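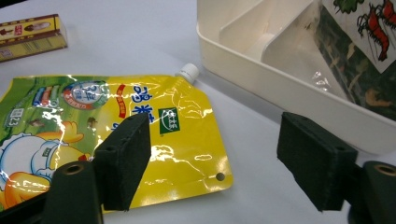 Capstone thread, manipulation section, start of week three. Task is fixed now: pick grocery packages off a flat table and place them in a divided tray. Boxes, bags, spouted pouches. Policy is trained only on demonstrations we record ourselves.

2/ Target is 500 usable demonstrations by the end of September. We have 300. Usable means one continuous grasp, one release inside a compartment, no regrasp. Anneliese Ruppert wrote the rejection rules and applies them to her own takes too.

3/ Boxes are close to solved. Narrow cartons give two parallel faces and the fingers close square on them. Most of the rejected takes are pouches.

4/ Failure mode with pouches: liquid moves when the fingers close, the film folds, and the grasp point ends up above the center of mass. The pouch then rotates on the way up and lands across a divider.

5/ Two grasp strategies under test. A: across the body, jaws wide open at approach. B: on the spout, just below the cap. B is repeatable but needs the approach angle within a few degrees. A tolerates sloppy alignment and drops more.

6/ Ulises Durán wants B only. I want both in the set, labeled. If the spout faces away from the tray, B costs a wrist rotation that half the team can't do smoothly.

7/ Finger padding: foam stays. Bare fingers slid on glossy film during the first session. Foam compresses, so the recorded jaw width at contact reads smaller than the real package width. We log the offset per object and correct afterward.

8/ Glare is the other issue. Yellow film under overhead light blows out part of the print, and the tracker loses features there. Dropping exposure one step helped the pouch and hurt everything dark. Left it at default for now.

9/ Pascual Gallardo checked the time sync last night. Worst offset between video and jaw width was 18 ms. Acceptable at the speeds we move.

10/ Object poses are randomized before each take from a list of 1000 generated by script. Before that we were all putting the pouch down with the cap pointing the same way without noticing.

11/ Next: retrain on boxes plus strategy A, then the same with B added, same evaluation poses for both. Dardo Lucero has the lab machine booked until 6 pm, so training starts after that.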